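Home | Forums | Mortgages & Home Loans | Rate Locks | Log in

May - thread started by Amerley Aidoo
2 min read

Float-down clause on a 60-day lock, is the fee worth it?

amerley_aidoo
Closing is scheduled for late June on a purchase through Garrido. They quoted a 60-day lock with an optional float-down. The fee for the option is $190, paid at lock, nonrefundable. The rate has to drop at least a quarter point before I can use it, and I can use it once. Has anyone here exercised one?

plavden_refi
Read the trigger language first. Some lenders measure the drop against your locked rate, others against their own posted rate on the day you locked. Those can differ by an eighth, and with a quarter-point trigger that matters.

Riet Stevens
I used one with Fluvness. Payment went down $114 a month. The lender needed the request in writing before 2 p.m. and no later than a week before closing. I would pay the fee again.

basis_pt
$114 is a large loan or a large drop. For a typical balance a quarter point saves far less than that. I would skip the option and ask for a shorter lock instead. A 45-day lock usually prices better than a 60, and that improvement is certain.

Riet Stevens
It was a large loan, over half a million. But a shorter lock only works if the closing date holds. Mine moved twice, and an extension would have cost more than the option did.

basis_pt
Extension cost is a fair point. I still think most people pay for the float-down and never meet the trigger.

amerley_aidoo
Checked the lock agreement. The trigger is measured against their posted rate, same product and same points. Extensions are charged per day after the first 2 days. Grutetti quoted me too, with no float-down at all but a slightly lower rate on the same lock period.

plavden_refi
Get both Loan Estimates on the same day and compare Section A and the lender credits. Quotes taken on different days tell you very little - the market moves in between.

amerley_aidoo
Requested both for tomorrow morning. Will post the numbers. 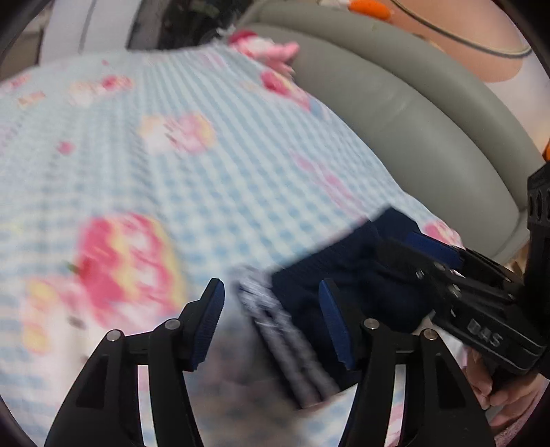

Gingham fabric with pink and yellow prints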